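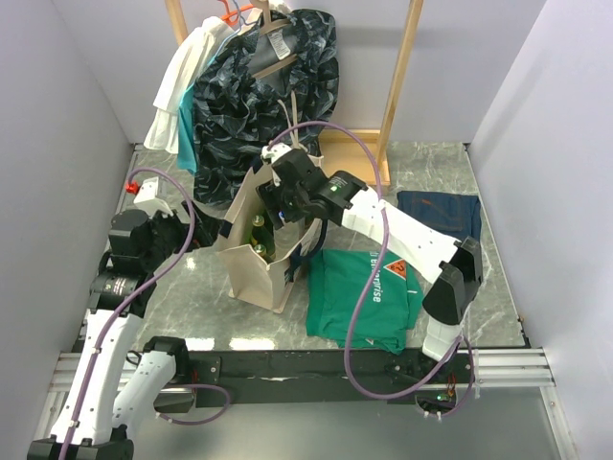 3.2 Packing of glass bottles in fabric carriers

The second part of the study concerns the way in which households and small shops place glass bottles in reusable fabric bags. Paper cartons and molded inserts have received more attention in earlier work, and the guidance given to shoppers on fabric bags remains thin. Interviews held in Maltport in January suggested that most people load such a bag without any divider and rely on the bottles to support one another.

Figure 2. An open cream-colored bag with two green glass bottles inside, on a marbled tabletop. One bottle leans with its gold-toned cap upward.

The bag shown in Figure 2 has stiff fabric sides and a boxy base. Bags of this general form were preferred by participants over soft, flat-bottomed ones, chiefly for the reason that they remain open while being filled. The preference was strongest among those who shop on foot. Softer bags were described as easier to fold and store, but several participants reported that the mouth had to be held open with one hand, leaving the other to manage the bottle.

Leaning was the most common resting position recorded when a bag held only two bottles. A bottle set against a side panel takes up more of the base than an upright one, and its neck may come close to the neck or cap of its neighbor. Participants did not regard this as a fault. Vitória Esteves, who coordinated the shop visits for the Sarpong district, noted in her field report that staff corrected a leaning bottle only when a third item was to be added - usually bread or a carton of eggs.

Handles had a larger effect on packing than was expected at the outset. Where a handle fell across the opening, participants moved it aside before loading, and in many cases moved it again before lifting. Long handles were judged more comfortable on the shoulder. They were also the ones most often caught under a bottle.

For the comparison trials, bags were supplied by Drasto and filled with bottles of nearly 900 grams each. Each bag was loaded on a hard, level surface and then carried a distance of 500 meters along a paved route. Bags were inspected at the end of the route for shifted contents and for wear at the base seams. Trials on stairs were planned for the same period but are reported separately, together with the results for the padded Braviro liner (see Section 5).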